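Zilell Fleece Blanket, Pebble pattern
Home > Bedroom > Blankets and throws

The Pebble is the blanket that our customers order again the most often. It is white and fluffy, with a net of dark teal lines that make rounded shapes, a little like stones seen from above. The lines are not regular, so the pattern does not look printed by a ruler.

We advise to put it on top of other blankets and not alone. On a bed it goes well with greys, for example a wavy stripe below it and something plain and dark near the pillows. Mounir Bouzid, who chooses our colours, wanted a teal that is still calm beside grey, and he tried 13 of them before this one.

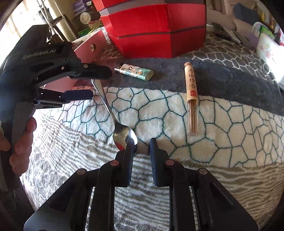 Size and material
Single: 150 x 200 cm
Double: 200 x 220 cm
Polyester fleece, hemmed on four sides
Colour: white / dark teal

Washing
Wash it at 30 degrees with a small quantity of liquid soap. Please do not use fabric softener, it makes the pile flat. Dry it on a line or in the dryer at the lowest heat. After the first wash you will find some fluff in the filter, and this is normal for a new fleece. Do not iron.

Delivery and returns
Orders leave our store in Brimcombe in two working days. Delivery is free from 100 dollars. You have 26 days to send the blanket back if it is unwashed and folded in its bag.

The double size is out of stock at this moment and we expect it again in April. If you wish to receive a message when it arrives, write to Ghizlane El-Sayed at our customer desk and tell her the size and the colour.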